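In Praise of Mending Slowly

My grandmother kept a biscuit tin of threads on top of the wardrobe, and if you tore your trousers you were sent to fetch it before you were told off. I have been thinking about that tin a good deal since November, when I pulled the elbow out of my favourite jumper and very nearly threw the whole thing away.

Caoimhe Scanlon, who runs the mending evenings at the Rinby hall, wouldn't hear of it. She sat me down with a needle and a cup of tea and told me to take smaller stitches than I wanted to, and then smaller again. It took me 3 evenings. I grumbled through the first one, I'm afraid, and by the last I was rather sorry to be finished!

What I came away with was a new respect for anyone who closes a gap a stitch at a time, whatever it is they are closing.
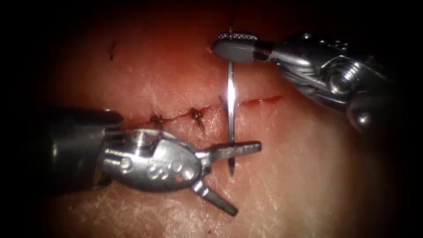
The trouble with hurry

We are all taught to be quick now, and I do understand why. People are tired, a new jumper costs less than a decent lunch, and an evening is a precious thing when you have small children or a late shift. I wouldn't dream of scolding anyone for it. But I do think we have let something go — the habit of looking closely at damage, finding where it starts and stops, and tying one good knot before worrying about the next.
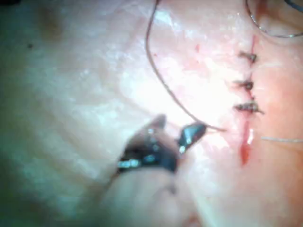
My neighbour Khôi Thân mends his own work shirts and says the first knot is always the one he fusses over, as the rest follow its lead. I have found the same, although my own knots are still lumpy and he is far too polite to mention it.

So I would like to see sewing back in every school, for boys and girls alike, and taught without marks. An hour a week would do. Let them make a mess of a few old pillowcases first. My jumper has a lump at the elbow the size of a pea, and I wear it most days.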